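Help Pages > Home and Laundry > Clothes Care > Storage

Storing a light down jacket for the summer without crushing it

Posted 11/08/2020 in Clothes Care

I have a cream puffer jacket that I need to put away until it gets cold again. It is laid out on the bed with the rest of the things I am sorting, and I can't decide how to fold it or whether to fold it at all.

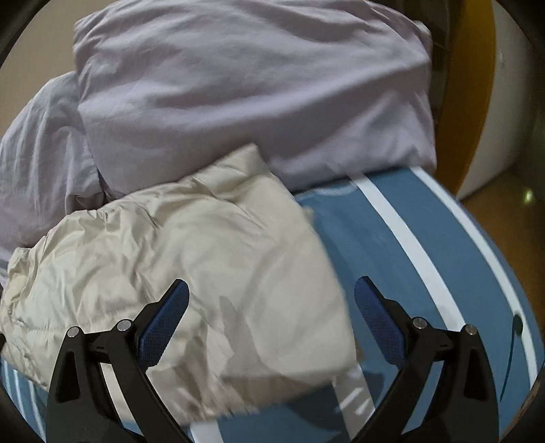
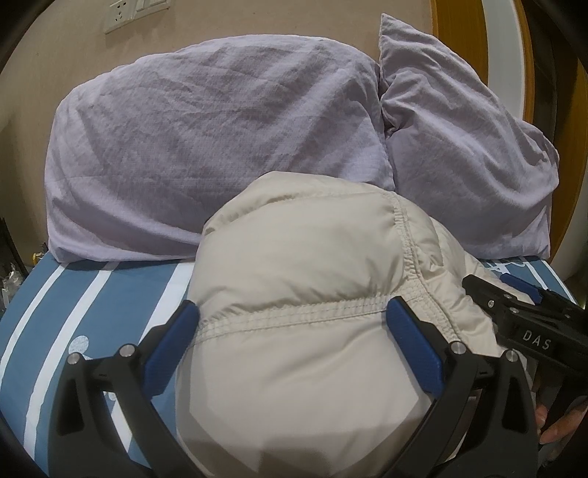 The outer fabric is smooth and a little shiny, and there is a gathered part that stays puckered no matter how I lay it. The label inside says 2 oz of something, but the rest has faded and I can't tell if it is all down or a mix. The maker is Kulten, if that helps. I bought it used.

Last year I rolled it up tight and pushed it into the small bag it came with. It stayed in there from spring until the first cold week. When I took it out it was flat in the back and had hard creases across the sleeves, and it took days to look normal. There was also a musty smell that went away after I hung it outside.

The closet in my bedroom is full and the rod is already bending, so I would like to keep the jacket in a box under the bed or on the closet shelf. The shelf is deep but not very high. I also have to put away the winter bedding, and I was thinking of putting both in one vacuum bag to save space. Is that a bad idea? And do I have to wash it first? I wore it maybe one month in total and it doesn't look dirty, except that the inside of the collar is a bit gray.

kettle_and_rye

Reply from mapleporch

Wash it first. A gray collar is skin oil and it gets harder to remove the longer it sits. It can also turn yellow on a light color like cream. Moths don't go after nylon or polyester, but they will go for whatever is on it.

How I wash mine:

Close the zipper and empty the pockets. Rub a little liquid soap into the collar and cuffs with your fingers and leave it for 10 minutes. Then run it on the gentle cycle, cold, in a front loader or a top loader that has no post in the middle. Use a soap meant for down. I use the Fitero one, but any of them will do. No fabric softener. Run the rinse a second time.

Don't pull it out of the machine by one sleeve. It is heavy when wet and the inner seams can tear. Lift the whole thing with both arms.

Drying is the part people rush. Low heat, with two clean tennis balls, and stop the dryer every half hour or so to break up the clumps by hand. Mine takes most of an afternoon. When you think it is dry, hang it in the room overnight and feel it again in the morning. If any part feels cold or lumpy, it goes back in. I would guess your musty smell came from putting it away slightly damp.

Check the care label before any of this. If yours has faded too much to read, cold and low is the safe choice.

For folding, zip it up and lay it face down on the bed. Bring the sleeves in across the back, one over the other, without pulling them tight. Then fold the bottom up once so the jacket is in half. Stop there. If it has a hood, leave it lying loose on top. The puckered part you mention is probably elastic or gathered stitching, so don't try to smooth it out. It is supposed to look like that.

As for the box, get one that is wide and not very high, and put the jacket in by itself or on top of everything else. I have a cotton storage box from Rirkel that goes under the bed. An old pillowcase works too if the shelf is clean. I would not use a sealed plastic bin unless you are completely sure that the jacket is dry.

Reply from 430_northside

just hang it. down should never be folded. get rid of some other stuff in the closet

Reply from tinbucket

I don't agree that it can never be folded. Stores ship them folded. What hurts it is being pressed hard for months, so no to the vacuum bag for the jacket. I did that with a down comforter and it never came all the way back, even after three rounds in the dryer.

The bedding depends on what is in it. Polyester filling can take a vacuum bag for a few months, although it comes out wrinkled. Cotton blankets are fine. If it is down or feather, treat it the same as the jacket. Either way I would keep them separate, because you may want a blanket in August when the air conditioning is on and you won't want to open everything.

If the two have to share a box, blankets on the bottom and jacket on top, and don't force the lid.

A few other things. Keep the box off a concrete floor. Don't put it against an outside wall if that wall gets damp. Skip the mothballs, the smell stays in the filling. Halfway through the summer, take the jacket out, shake it, and put it back with the fold in a different place.

Keep the small bag for trips. A day or two in there won't hurt it.

kettle_and_rye

Thanks. I'm going to wash it this weekend and look for a low box. The bedding tag says polyester, so that can go in the vacuum bag and the jacket will get the shelf. The washer here is a top loader with a post, so I will take the jacket to the laundromat on Edwards.

mapleporch

Wipe out the soap drawer before you start. There is usually softener left in it.

Related in Clothes Care

Yellow marks on a white jacket collar
Can I put a down vest in the dryer without tennis balls?
Small feathers coming through the seams
Best way to fold a fitted sheet
Closet rod bending in the middle, what to replace it with
Removing a musty smell from stored blankets
Do 1000 thread count sheets wear out faster?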